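Tilora Household Recipe Corpus
Data card, second release

Summary

Tilora is a collection of 433 handwritten household recipes, transcribed from notebooks held in the Burkau and Rantala local history collections. The texts are supplied as plain text files, one recipe to a file, with a catalogue table giving the notebook, the page and the type of dish. The release is intended for the study of everyday cooking vocabulary, spelling and household measures.

Maintainer: Nadiia Tymoshchuk, Skenier Archive Office
Release date: Tue 18 December

Contents

texts/ – the transcriptions
catalogue.csv – one row for each recipe
measures.csv – household measures and their spellings
notes/ – remarks by transcribers on difficult pages

The catalogue has five columns: identifier, notebook, page, dish type and hand. The last column separates the different writers within a notebook. Where the hand could not be decided, the column is left blank. Users should not read a blank as a separate writer.

Transcription

Spelling, capitals and line breaks follow the notebooks. Abbreviations have not been expanded. Words struck out by the writer are kept between single square brackets, and a word that could not be read is given as a question mark in the same brackets. Stains and torn corners account for most of these cases – the preserves chapter of the second Rantala notebook is the worst affected.

Each file was transcribed once and read against the page by a second person. Disagreements were settled by the maintainer and entered in the notes folder. A recipe runs to up to 1000 words, although most are far shorter, and a good number consist of a title and a list of quantities with no method at all.

Measures

Quantities are given as written. The measures table links variant spellings of cup, spoon, knob and handful, but it does not convert them to grams or millilitres. The Burkau writers use "a glass" for both a drinking glass and a smaller measure, and the two cannot always be told apart.

Known limitations

Baking and preserves are heavily represented. Daily dishes such as soup and porridge are scarce. The notebooks came from a small number of households and should not be taken to stand for the cooking of either district as a whole. Forty recipes appear in more than one notebook in slightly different wording; all versions are kept and are cross-referenced in the catalogue.

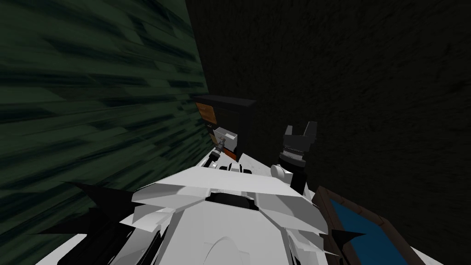
Both images on this page are computer renderings.

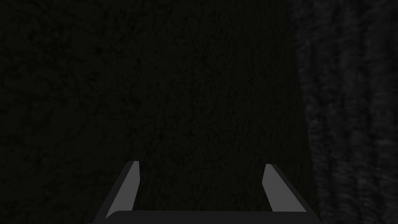 Terms of use

The transcriptions may be copied and adapted for teaching and research, provided that the corpus and the release are named. Page scans are not part of this release. Requests to consult the notebooks should be sent to the Skenier Archive Office, stating the notebook and page required.

Corrections

Suggested corrections should quote the recipe identifier and the line as it now stands. They are reviewed each February and included in the following release. Changes to the catalogue are listed separately from changes to the texts.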